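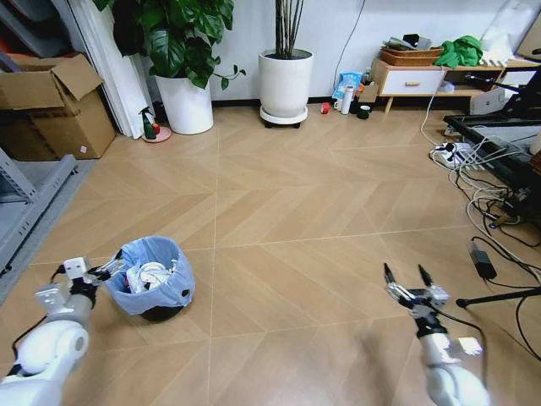
图 11-1 桶口左沿旁的左夹爪与张开的右夹爪

11.3 用遥控方式示教"拾取并投入垃圾桶"

本节说明怎样用 Hayat 主手控制两条从臂，把地面上的小件物品放进垃圾桶，并把整个动作录成示教数据。读本节以前，请先完成 11.1（主手与从臂的配对）和 11.2（头部相机的对准）。如果您使用的是单臂型号，请跳到 11.6，本节的步骤对您不适用。

本节里"左""右"都按机器人自己的方向来说。操作者面对机器人站的时候，请注意方向是相反的。第一次使用的人常常在这里弄错，我们建议操作者站在机器人的后面，或者只看 Rikgate 软件里的头部画面。

11.3.1 准备场地

1. 把垃圾桶放在地面上，位置在两条臂之间，稍微偏左。
2. 套好垃圾袋，袋口向外翻，盖住桶沿一整圈。翻下来的部分要拉平，夹爪经过时不应该勾到它。
3. 桶里可以已经有东西，但是最高的一件不要超过桶沿。
4. 检查两条臂腕部的电缆。电缆应当有一点松弛，手臂伸到最远的时候不能绷紧。
5. 在头部画面里确认三点：桶口全部可见；左夹爪可见；右夹爪可见。三点中有一点不满足，请回到 11.2 重新调整相机的俯角。

注意：场地不需要布置成实验室的样子。墙边有植物、纸箱、杯子这样的日常物品，对录制没有妨碍，只要它们在手臂的活动范围以外。但是在同一组录制中间，请不要移动它们。换一组的时候可以移动，而且我们推荐这样做。

小心：地面上如果有电源线或插线板，请让它们离开手臂下方的区域。从臂下降时力量不大，可是关节外壳的边缘可以压伤电线。

11.3.2 连接与归位

1. 打开从臂电源，等待底座的指示灯变成绿色不闪。
2. 打开主手电源。主手的两个手柄都要放在支架上，不要拿在手里开机。
3. 启动 Rikgate，选择"新示教"，任务模板选"地面拾取（双臂）"。
4. 点"归位"。两条臂会慢慢移动到起始姿势：左夹爪停在桶的左沿旁边，右夹爪向前伸出并张开。
5. 比较屏幕上的起始姿势与您的实际姿势。如果左夹爪停在桶口正上方，说明桶放得太靠左，请移动桶，不要移动手臂。
6. 把两个手柄从支架上拿起来，保持姿势不动，直到听见两声短音。从这时起从臂跟随您的手。

警告：在两声短音以前请不要大幅度移动手柄。配对还没有完成时，从臂可能突然追赶手柄的位置。归位和配对期间，任何人都不要把手伸进桶里或者夹爪之间。

夹爪完全张开时，两指之间的距离是 78 毫米。比这个更宽的物品，要从它窄的一边去夹，或者先不放进本次任务。软的物品（纸巾、塑料袋）没有这个限制，夹住其中一角就可以。

11.3.3 熟悉操作（不录制）

正式录制以前，请至少练习到您能连续三次把一张揉皱的纸放进桶里，中间没有掉落。

1. 只用右手柄。把右夹爪移到纸的上方，手腕慢慢转动，使两个指尖指向地面。
2. 下降，到指尖几乎碰到地板时停下。地板有砖缝的时候，请不要让指尖沿着砖缝滑动，指尖的橡胶套会被带下来。
3. 合上扳机，等一拍，再抬起。
4. 抬到高于桶沿以后再向左移动。不要走斜线直接到桶口。
5. 在桶口上方张开夹爪，再抬高一点，然后返回。

左臂在练习时可以不动。到了 11.3.5，左臂有它自己的工作。

提示：手会累。操作者的手臂悬空太久，动作会变小、变抖，录下来的数据也会这样。Stundstead 培训点的 Ghazala Swati 让学员坐着操作，把手肘放在椅子扶手上，我们试过以后也采用了这个方法。扶手的高度要让前臂是水平的。

11.3.4 录制一段示教
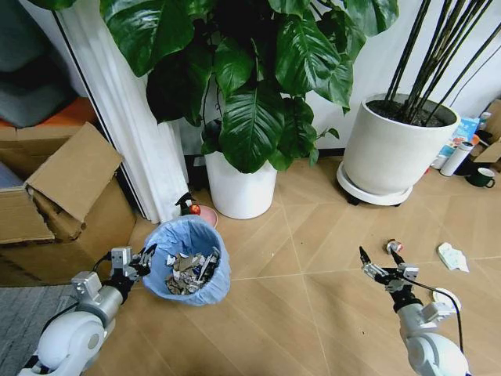

拾取的先后顺序由操作者决定，Rikgate 不会提示下一件应该取什么。但是同一组里最好使用同一个规则，否则训练出来的策略会在两件物品之间犹豫，手臂来回摆动。我们使用的规则是由近到远：先取离右夹爪指尖最近的，再取外侧的。按照这个规则，图 11-2 里首先要取的是指尖前面那个揉皱的红银色小件，然后取更靠右的白色纸巾。右臂旁边还有一个白色圆形的扁平物，被臂身挡住了一部分；像这样从头部相机里看不完整的物品，不要当作目标，录制前请把它拿开，或者移到画面里能看清的地方。

录制的步骤如下：

1. 踩一下踏板，开始录制。屏幕左上角出现红点。
2. 静止一秒。
3. 移动右臂，按照 11.3.3 的方法取第一件。
4. 投入桶中，右臂回到张开的姿势。
5. 取下一件，直到目标物品都在桶里。
6. 两条臂回到起始姿势，静止一秒。
7. 再踩一下踏板，结束录制。

每段录制最长 200 秒，超过以后软件自动停止，并把这一段标为"未完成"。未完成的段落不会被上传，但仍然占用磁盘，请定期清理。

在录制中掉了物品怎么办？如果物品落在手臂够得到的地方，请继续，把它重新捡起来。这样的段落是有用的，机器人也需要学习怎样改正。如果物品落到植物后面、柜子下面或其他够不到的地方，请踩踏板结束，并在评分窗口选"放弃"。请不要在录制中用自己的手去捡。

小心：放薄的纸片时，夹爪张开以后纸片有时粘在指尖上。请用手腕做一个短的转动，让它掉下，不要用指尖去擦桶沿。翻下来的袋口很容易被擦起来，之后每一段的画面都会和第一段不同。

11.3.5 左臂的使用

在这个任务里左臂有两个用途：扶住桶沿，和把露出桶口的纸板压下去。两个用途请不要录在同一段里。

扶桶沿：
1. 左夹爪张开到一半，从外侧接近左沿。
2. 一个指尖在桶外，一个指尖在桶内，袋子夹在中间。
3. 轻轻合上。屏幕上的左侧力条应当停在黄色区以下。
4. 右臂投放完成以后，左夹爪先张开，再向外退。顺序反过来会把袋子拉走。

压纸板：
1. 左夹爪完全合上，指尖朝下。
2. 从桶口中间下降，碰到纸板后继续向下很小的距离。
3. 不要用侧面去推。纸板靠后沿站着的时候，先把它向中间拨倒，再压。

注意：纸桶和很轻的塑料桶会被压得移动。请在桶底垫一块防滑垫，垫子不要露出桶底的边。

11.3.6 需要录多少

一组是 80 段，在同一个场地、同一种光线下完成。按照 Trurberg 出厂时的训练设置，一组已经可以得到能动的策略，不过物品的位置变化以后，它的表现会不稳定。我们建议录两组以上，每一组改变下面的一项或者两项：

垃圾桶的位置（仍然在两臂之间）
袋子的颜色
窗帘打开或者拉上
物品的种类：纸巾、小包装、纸板碎片
操作者

关于操作者，有一点说明。两个人的手法不一样，混在同一组里面会让训练变慢。请每人录完整的一组，并在"操作者"一栏填写姓名。下午的光线变化快，特别在十一月，如果一组录到一半天已经黑了，请停下，开灯以后另开一组。

11.3.7 检查与评分

每段结束以后会出现评分窗口。请在当时就评分，不要留到一天结束。

"好"：物品都进了桶，没有碰撞，动作连续。
"可用"：有掉落，但是已经捡起；或者有一次停顿。
"放弃"：够不到、碰倒了东西、有人走进活动范围、电缆挂住了夹爪。

负责本章测试的 Darragh Moynihan 建议每录十段就回放一段，用慢速看夹爪合上的那个时刻。如果画面里的夹爪比实际的动作晚，请检查相机的 USB 接口，必要时做 11.2 里的时间校准。延迟的数据不能在以后修正，只能重新录。

11.3.8 常见问题

现象：右臂移动时有小的抖动。
处理：先看操作者的手肘有没有支撑。有支撑仍然抖，请把"跟随平滑"提高一级。

现象：夹爪合上了，物品没有起来。
处理：下降不够。揉得很松的纸，指尖应该到纸团的下半部。

现象：右臂被头部画面裁掉一部分。
处理：手臂伸展时肩部关节不在画面里是正常的。夹爪不在画面里是不正常的，请停止录制。

现象：从臂不再跟随，指示灯为黄色。
处理：手柄离开起始位置太远，或者从臂碰到了固定的物体。把手柄放回支架，清除障碍，重新执行 11.3.2 的第 4 步到第 6 步。正在录制的这一段会自动标为"放弃"。

现象：垃圾桶慢慢离开了原来的位置。
处理：在地板上用胶带做一个小记号，记号放在桶的后面，使头部相机看不见它。

结束工作时，先把两个手柄放回支架，再点"归位"，等手臂停稳后关从臂电源，最后关主手电源。上传数据的方法见 11.4。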